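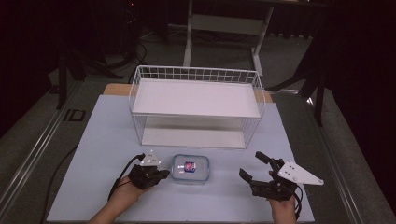 Storing Small Kitchen Items on a Two-Tier Rack
Project report, Home Organization unit
Ratih Majimbun
Submitted 01/08/2021

Purpose

Our unit asked each student to pick one storage problem at home and test a way to fix it. I picked the kitchen counter at my family's apartment in Drollcombe. Packets, lids and tea bags end up there because the cabinets are too deep to reach the back. I wanted to find out if a wire rack and clear lidded containers would keep the counter clear for a month.

Materials

White wire rack with two levels
Clear plastic food containers with lids
Notebook for the daily log

The total budget was 40 dollars. I had 2 dollars left over.

Method

The rack stands at the back and the container being filled goes in front of it. I tried it the other way first and kept knocking the legs when I reached over. Containers used every day go on the top level. Baking supplies go on the lower one.

Each night I wrote down anything left on the counter that had a place on the rack.

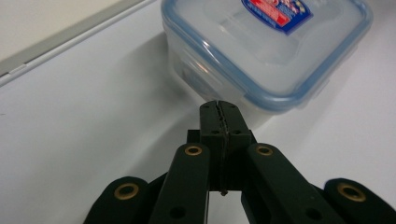 Clear walls helped more than labels. My brother never read the paper labels I wrote in the first week, so I stopped making them. Lids mattered too. A locking flap takes a second longer to close than a press-on lid, and in the log the flap was left open on 6 nights.

Results

The counter was clear on most nights by the end of August. The tea bags were the worst item. They were left out more than everything else together, mainly in the morning. The lower level was used less than I planned, and the sugar moved up to the top after a few days.

Problems

Thin wire legs slide on a smooth surface. Phyllis Bramwell, who marked my draft, suggested rubber feet. I have not tried them yet. I also did not keep a log before the rack was set up, so I can't give a fair comparison with July.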